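Search this site Enter keywords

Sorting trial reports first results on household tidying by machine

31st October

Reading time: 2 minutes

The Skovlow research unit has published the first results of its trial on whether machines can take on everyday clearing and sorting tasks in homes and shops. The report concludes that single items can now be picked up with fair reliability, but that a mixed container of belongings remains difficult.

The trial began in August and is led by Dr Rattana Intarasuk. A robot arm was set to take objects one at a time from a bin and place them elsewhere. The objects were chosen to resemble what might be found in a kitchen drawer or on a playroom floor, and differ widely in shape, weight and stiffness.

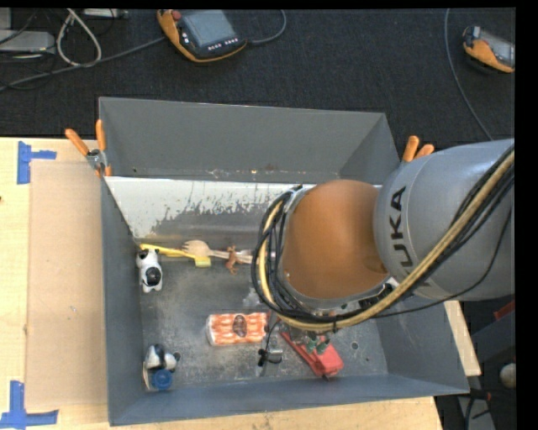 Of 1,581 attempts recorded, 1,398 ended with the object lifted and set down as intended. Most of the remainder involved thin or flat items, or items lying across one another. The report notes that objects close to the walls of a container also took longer to collect, as the fingers had less space in which to close.

"These figures are encouraging, but they should be read with care," said Dr Intarasuk. "A person clearing a toy box does not stop to consider each piece. Our system does, and it still makes mistakes that a child would not make."

Charoen Inthanon, who advises the unit on retail work, said that shop owners had shown interest in using similar equipment to sort returned goods. He added that the present speed would not suit a busy stockroom, and that staff would still be needed to deal with dropped or damaged items.

The report makes 2 recommendations. The first is that later trials should include soft goods such as clothing and towels. The second is that tests should be repeated in occupied homes, where lighting and layout cannot be controlled.

A further stage of work will be carried out with Kinnear under the direction of Latrice Sorensen. Copies of the report may be requested from the Skovlow information office.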